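Skustell Reading Series: Host's Guide

Section 3. Setting Up a Poetry Reading

Follow this section on the day of the event. It applies to readings with up to 9 poets and a single microphone. For group performances and readings with music, use Section 4.

3.1 Before the doors open

1. Place the microphone stand at the front of the room, slightly left of center. Raise it to the height of the first reader.

2. Put the lectern to the right of the microphone. Some poets read from memory and will not want it between them and the audience.

3. Set out the chairs in curved rows. Leave a center aisle wide enough for a wheelchair.

4. Print the running order in large type. Tape one copy to the lectern and give one to the host.

5. Ask each poet to read a few lines at full voice. Set the level for the loudest passage, then leave it alone.

Note: A poet who chants or sings part of the work should test that part too. Mark it on the running order with a C.

Caution: Do not run the microphone cable across the aisle. Take it along the wall and tape it down at each doorway.

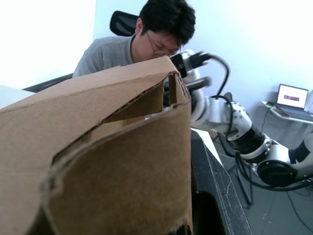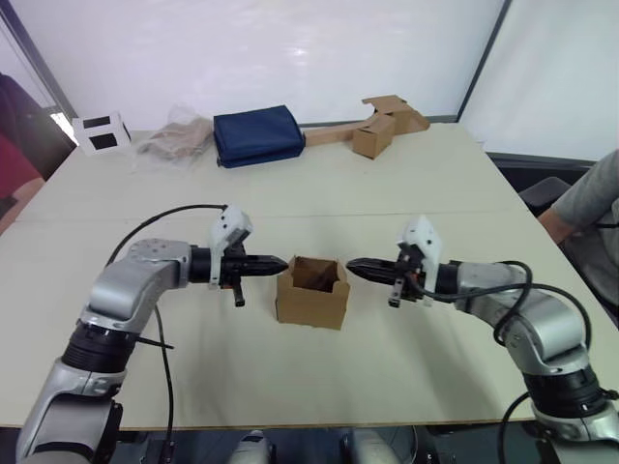
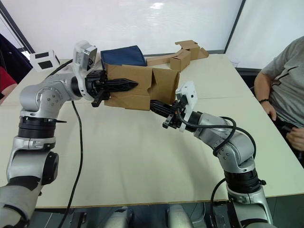
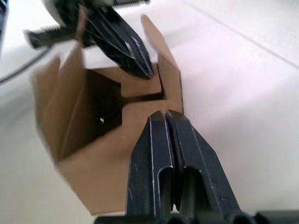 3.2 During the reading

1. Start with the house rules, then introduce the first poet. Keep each introduction under 100 words. Use the biography the poet sent in, and check how the name is said.

2. Allow 11 minutes per poet. When three minutes remain, the host raises the blue card from the front row.

3. If a poet runs over, wait for the end of the poem before standing up. Do not cut the sound.

4. Hold the break after the fifth poet, or after the third if the program is short.

Note: Long poems may be read in two parts, one on each side of the break. Agree on this with the poet in advance. Tala Kanaan's "Drurnine" was given this way at the December reading and needed no second introduction.

3.3 Recording

1. Get a signed release from every poet before recording. The form is in the back of this guide.

2. Start the recorder before the house rules and let it run through the break.

3. Name each track with the poet's last name and the title of the poem.

Caution: If a poet declines, pause the recorder for that set and write the gap on the running order.

Send the finished recording and all releases to Bradley Catterall. Keep the marked running order with the host's copy of this guide.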